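**Ticket 64: Opinion survey shows the wrong percentages on the editorial page**

Opened by: Titilayo Garba, opinion editor, Cusville student newspaper
Assigned to: Ekene Adeyemi
Status: Resolved, with one thing left open at the bottom

### What Titilayo wrote

Hi Ekene! Sorry to drop this on you during layout week, I know you have the sports pages to wrangle too. We ran our staff editorial on the school's new rule about heritage clubs needing a faculty sponsor, and there's a little survey chart beside the third paragraph. I sent the survey to students in September and we got 74 answers back, which I was thrilled with (last year's lunch survey got 21, and I'm fairly sure a few of those were Ladi). The chart says 64 students oppose the rule and 7 support it, and then it says "100% responded." That doesn't add up, and a reader has already written in, very politely, to ask where the other students went. I'd hate for anyone to think we hid them, especially in a piece that scolds the school for not listening.

### Log

**21 October 2022, first look.** Thank you for such a clear note, Titilayo, it saved me a lot of poking around. I opened the page on my own laptop and on the newsroom desktop and got the same chart on both, so it isn't your browser. I cleared the site cache anyway and it made no difference.

**Checked the spreadsheet.** All 74 rows are there. Three of them have "not sure" in the answer column, and the chart only knows about "support" and "oppose." It skips anything else without a peep. So the missing students are the undecided ones, and the numbers you had were right all along.

**Tried adding a third category.** I put "not sure" into the settings for Gristitz, our chart plugin, and saved. The preview looked lovely. The live page did not change one bit, and I spent far too long saving it over and over in the hope it would come around.

I went to get a drink before I tried anything else. The water dispenser is white, with two spigots and a round drip tray underneath.
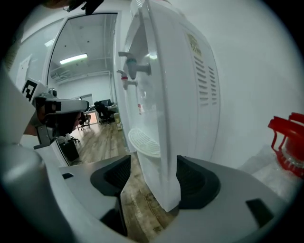
### The fix

1. Iona Moncrieff remembered that the editorial was pasted in from the Jandon template, which keeps its own saved copy of any chart. I had been editing the original, bless me.
2. I deleted the old copy from the page and put in a fresh one. It now reads 64 oppose, 7 support, 3 not sure.
3. I changed the "100% responded" line to "74 students responded." The old wording came with the template.
4. Tobiloba Fashola wrote a short correction for the foot of the editorial, saying the first version left out the undecided answers.

### Titilayo's reply

It looks right on my phone and on my mom's tablet. I've written back to our reader and thanked her for catching it. She says she still disagrees with the editorial, and she may send us a letter, so please keep a spot free!

### Still open

Ladi Usman's column on the Babalola scholarship used the same template. Please don't reuse its chart until I've had a chance to check it. I'll open a separate ticket for that one.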